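Clollov's two-arm kit goes on sale in December

Small shops and classrooms that have been waiting for a two-armed robot they can put together themselves won't have to wait much longer. Clollov, the Ulness company, will start selling its tabletop kit in December for $825, and after an afternoon with one I can see why people are excited!

The kit comes with 2 matching arms, the wiring and a set of practice lessons. There are 14 lessons in all, starting with simple reaching and working up to handling everyday things: a padlock, say, or a tin box with a lid. The arms bolt to aluminum rails at the front of the bench, so they share the same patch of table and can work on something together.
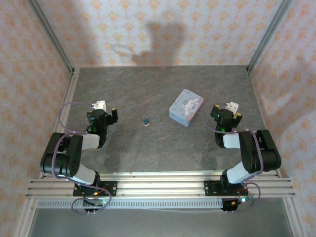
Gaetano Serra wrote in to say that he had his test kit running in around 20 minutes, cables included, and that the lessons were the best part. He would have liked longer cables, though, and a printed guide to go with the online one.

Clollov says the guide is on its way. Orders placed before the end of the month ship from the Clernunum warehouse, and spare finger tips will be sold separately. A bigger bench version, the Cárdenas, is in the works too, but it has no price yet.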